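The table came up the stairs at Traltberg in one piece, legs off, wrapped in two blankets. Ingegerd Rustad signed for it and wrote the height on the delivery slip. The height was wrong by 3 mm. She noted this too.

Her instructions from the estate were brief. Every item in the flat was to be listed, with size, condition and a value in kroner. The table had been away at the time of the first visit, on loan to a nephew, Joaquín Tapia, and its line on the list had stayed blank since December. It was the last line.

She fitted the legs with the key supplied. Each took seven turns. She set a level on the top, first along the length and then across it, and put a folded card under the leg nearest the window.

Tapia stood in the doorway with his coat on.

"He ate at it every day," he said. "You'd think there'd be a mark."

"I will record any marks."

She worked from the window end. The method was to look along the surface at a low angle, then from directly over it, then to pass the flat of the hand across in strips. Scratches show in the first, stains in the second, and dents in the third.
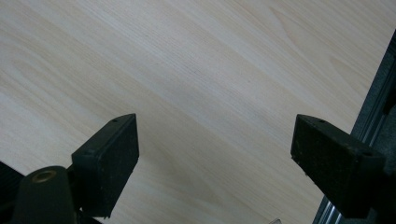

The grain was pale and ran in long bands, opening into arches towards one end. She found no rings from cups and no knife cuts. There was one dark speck, very small. She tried it with a fingernail, then with a damp cloth, then with a drop of spirit on cotton. It stayed.

"What is it?" Tapia asked.

"A blemish."

"Is it in the wood or on it?"

She tried the fingernail again. "I can't say."

He came in and bent down to look. He was there for longer than the inspection required. Then he put his finger over the speck, and took it away.

"He did the crossword here," he said. "With a fountain pen. Could it be ink?"

"It could be."

"Would you put that?"

The form had a box for condition, 29 characters wide. Rustad counted on the edge of the clipboard. She wrote GOOD. SPECK, POSSIBLY INK. It fitted. In the next box she wrote 900.

Tapia asked whether a buyer had been found. She said the list had to be closed first. He asked when that would be, and she looked at the form, where the space for the date was still empty.

"When I sign it," she said, and began to look for her pen.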